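Talks > Leadership Development > Speaker notes

Search this site Enter keyword Go

Handing Over Command: Notes for Section 2
July 20, 2022

Slide 4. Define terms before going further. "Command" means authority to commit people and money without prior approval. "Leadership" means the rest of it. Keep the two apart for the whole section.

Slide 5. The Orkholm handover. Headcount at the time was 3,818 across two sites. The outgoing director kept signing authority for six weeks after the new one started. Result: two approval chains, and staff used whichever was faster. Do not blame either person. The fault was in the written terms.

Slide 6. Compare Teshome. Headcount 1,394. Authority moved on one fixed day in December, stated in writing, with a list of open decisions attached. The list ran to four pages. Read out the first line only: "Decisions below are yours from 8 a.m."

Pause for questions here if running ahead of time.

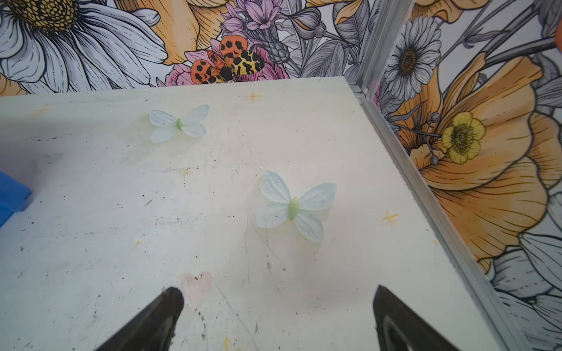 Bala objected at the dry run that a fixed day suits a stable firm and fails in a crisis, when the new leader needs the old one in the room. The point stands in part. Answer it this way: the old leader may stay in the room, but the signature moves. Advice and authority can be on different schedules.

Slide 7. Size thresholds. Below 200 people, an informal handover usually does little harm, as most staff hear of it directly. Above 1,000, most staff learn who is in charge from documents - so the documents have to be right. These are working limits from our own reviews and have not been tested elsewhere. Say so.

Slide 8. Paklow exercise. Groups of four, ten minutes. Each group drafts a one-page transfer note covering budget limits, hiring, discipline and outside contacts. Most groups leave out discipline. Let them, then ask who would hear an appeal on the first morning.

Slide 9. Reading list is on the back of the handout. Skip if short of time and go to Section 3.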